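Print this page | E-mail to a friend

Plovine handheld gripper kit: replacement pads for small fruit?
Posted Mar 3, 2018 by Meenakshi Kaushik

I am evaluating the two-unit Plovine kit for recording demonstrations of bowl sorting. The task is to move grapes and small citrus between a cloth and a serving bowl, with one operator and a gripper in each hand. The kit ships with flat foam pads. On grapes they let the fruit rotate before the jaws are fully closed, and I lost 15 takes out of 153 to that alone. Firken sells a ribbed rubber pad that is listed as compatible.

I need to know whether the ribbed pads mark the skin, and whether changing them means repeating the jaw calibration. For reference, the work is of this type: 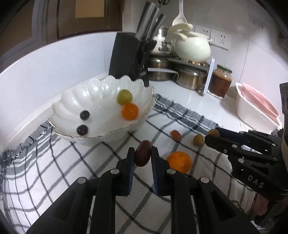
Small round fruit between dark blue pads, with a checked cloth underneath:

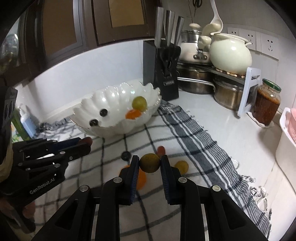 Tadeo Mansilla
We ran the Firken pads on the Plovine jaws from October on. They do not mark firm grapes at normal trigger travel. Soft ones split with either pad, so sort those out first. You do have to recalibrate: the ribbed pad is thicker, and the reported opening reads wide by about 2 mm until you do. The routine takes five minutes per unit. Close the jaws empty, zero, open to the stop, save. Do both units in the same session — if only one is zeroed, the left and right logs will not agree and the import tool gives no warning.

Clean the pads with water only. Alcohol hardened our first set.

ocampo_user
never used Firken but the Ocampo kit has softer pads out of the box. costs more. no idea if they fit Plovine

Meenakshi Kaushik
Thanks, Tadeo. I will order one set and zero both units. The Ocampo pads use a different screw spacing according to their drawing, so those are out for me.

Related items
Fikano wrist mount: play in the bracket after long sessions
Plovine import tool: left and right logs out of step
Trigger travel settings for soft produce

Contact | Copyright 2018 | Back to top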